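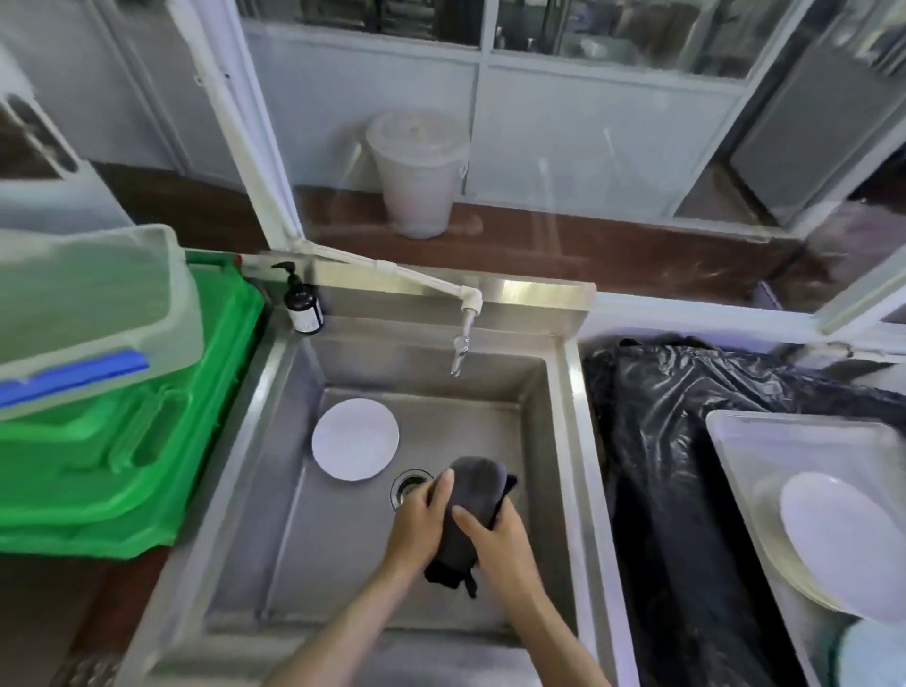

Kandonel Help > Kitchen and Utility > Water Supply

Low flow at one cold tap only, exposed pipe, pressure fine elsewhere

Asked Jul 26, 2023

I have a utility sink fed by a cold line that was extended after the house was built. The original supply is half-inch copper. The extension is PVC, surface mounted, with one shutoff valve at the point where the two join. Flow at this tap has dropped since June. Every other tap in the house is normal, including the one on the floor above.

What I have measured so far:

Static pressure at the outdoor spigot: 58 psi.
Time to fill a one-gallon jug at the kitchen tap: 18 seconds.
Time to fill the same jug at the utility tap, fully open: over 70 seconds.

The tap has no aerator. I have confirmed that the shutoff handle turns through its full range. It is a multi-turn valve, brand Borbély, and it was already here when I moved in. There are no leaks that I can find, and the flow does not change with the time of day.
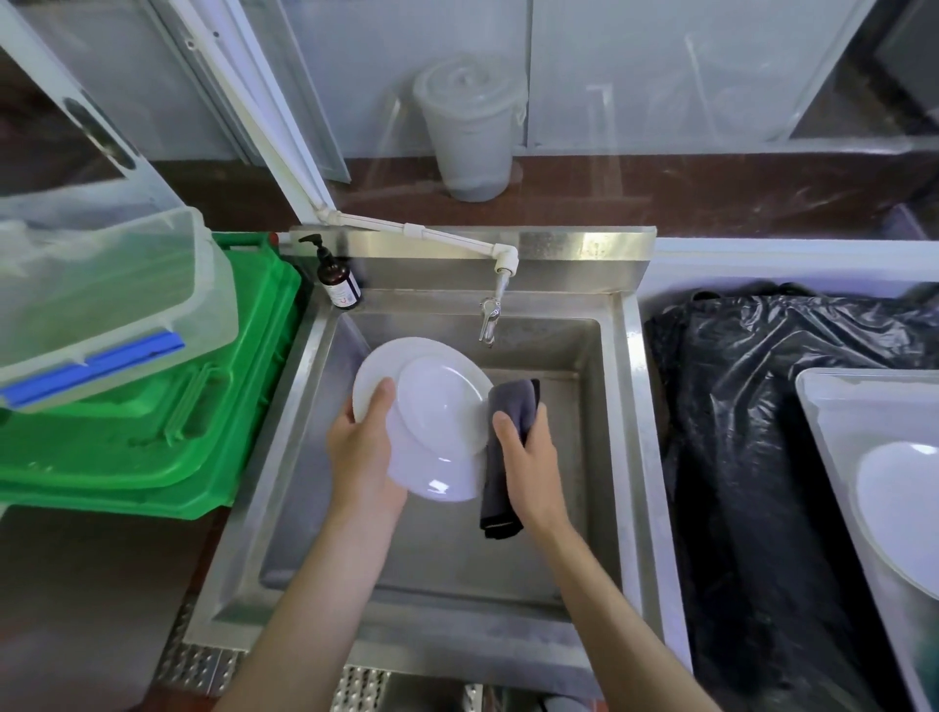
The extension is 8 feet long, so I do not think friction loss explains it. My guess is either scale in the tap or something wrong inside the valve. I would like to know which one to open first, and whether there is a way to tell them apart without draining the whole house. The main shutoff is in a shared meter pit and turning it off means giving notice to the neighbor.

2 answers

Answer 1 (accepted), 8 votes

You can separate the two with a bucket test. Close the branch shutoff, open the tap to relieve the pressure, then remove the tap from the end of the line. Put a bucket or a short piece of hose under the open end and crack the shutoff slowly. If the flow is strong, the restriction is in the tap. If it is still weak, the restriction is at the valve or upstream of it.

Your symptoms lean toward the valve. A multi-turn stop has a rubber washer held to the stem by a small screw. When the screw corrodes, the washer comes off and sits on the seat. The handle turns normally and the stem rises, but the washer stays down and acts as a partial check. Flow drops and stays dropped. Scale usually builds over years, and you would be less likely to name the month it started.

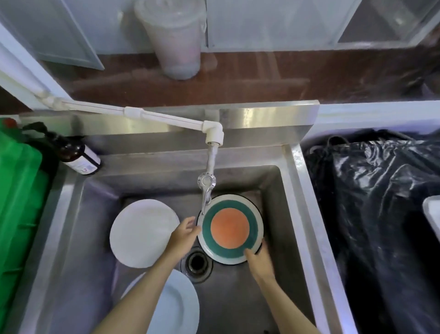
Before you take the tap off, look at how the line is supported. PVC on a surface run should be clamped close to each change of direction, or the torque from a wrench goes straight into the nearest solvent joint. A common layout is a horizontal run along the back of the sink with a coupling partway and an elbow where the pipe turns down into the faucet, and in that layout the elbow takes all of the load. Hold the fitting with a second wrench and turn only the faucet. If it does not move with moderate force, stop and cut the pipe instead. A new elbow is cheap.

If the valve is at fault, you will need the main off. There is no way around the meter pit unless you rent a pipe freezing kit – I would not do that next to a plastic transition. Replace the stop with a quarter-turn ball valve. A rebuild saves a few dollars and leaves you with the same design.

Use the correct adapter between copper and PVC. Thread the plastic male into the metal female, hand tight plus one to two turns, with tape. Do not thread a metal male into a plastic female fitting. It splits, sometimes weeks later.

Comment: Bucket test done. Weak at the open end, so it is the valve. Will give notice for the main.

Comment: Check that the PVC is marked for potable water while you have it apart.

Answer 2, 7 votes

Had the same thing with a Tanora tap. It was the cartridge. Soaked it in white vinegar overnight and it was fine. I would try that first, costs nothing.

Comment: The question does not say the tap has a cartridge. Many basic ones are a plain compression stem.

Comment: Plureck sells a washer kit that fits most of them.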